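# Budget for the fingers first

I love the arm. Everybody loves the arm. When we started planning the laundry cell at Hendham, the first 600 words anyone wrote in the proposal were reach, payload and joint speed, and I wrote most of them. I'd still happily talk about joint speed over lunch!

But if you're a small shop putting together your first equipment budget, my plea is that you start at the other end. Start with the finger pads and the brackets and the screws, the parts that touch the work, and let the big purchase grow out of what you learn there. 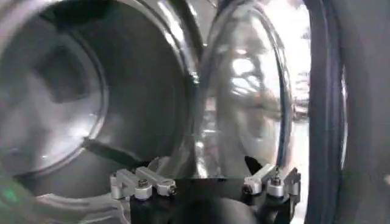
*Two black finger pads on silver metal brackets, with polished stainless steel between them.*

Polished steel is a wonderful teacher. It's slick, it's curved, and it throws light back at every camera you own. A pad that's great on a cardboard box can be hopeless on it, and you want to know that in February, while there's still money on the table. Our Crenshaw pads cost us next to nothing compared with the arm, and I'd put a drawer full of spares on the very first order. Buy two shapes at least. Buy the odd one you're curious about!

Krešimir Dimitrov, who signs for everything over 100 dollars in our building, disagrees with me on this, and he has a fair point. Loose parts are hard to track, and a quote with one big number is easier to defend than a quote with forty little ones. My answer is a single line called "contact parts," set at a fixed share of the arm price, spent as needed and reviewed at the end of the year. He hasn't said yes. He has stopped saying no.

The second thing I'd plan for is the machine at the other end of the job.
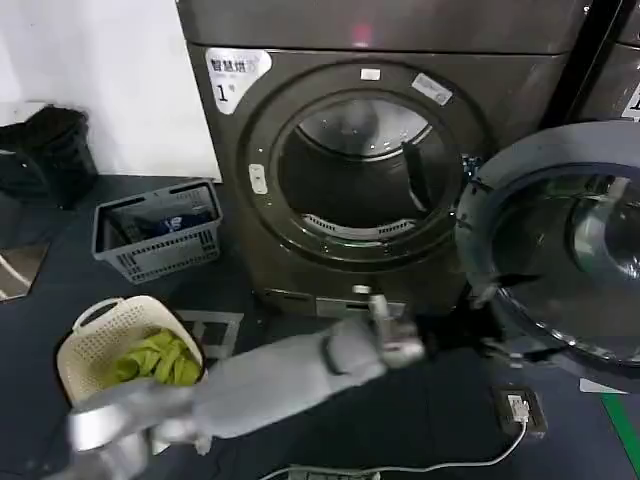
A front-loading dryer asks a lot of a robot. There's a round opening, a door that needs room to swing, a drum that goes back a long way, and a basket that has to stand somewhere the arm can get at it. All of that is floor space, and floor space belongs in the budget right next to the hardware. So do cable runs, outlets, floor tape and sleeves for the arm. Tanko Iyamu put together our Handach layout and spent about 100 hours on it, most of them with a tape measure. I think it was the best money in the whole plan.

I get excited about this because it puts automation within reach of people who assume it isn't for them. You can rent an arm. Boltau will lend you one for a trial if you ask nicely. What you can't rent is a good sense of your own work, and a few pads and a borrowed dryer will give you a lot of that before you sign for anything large.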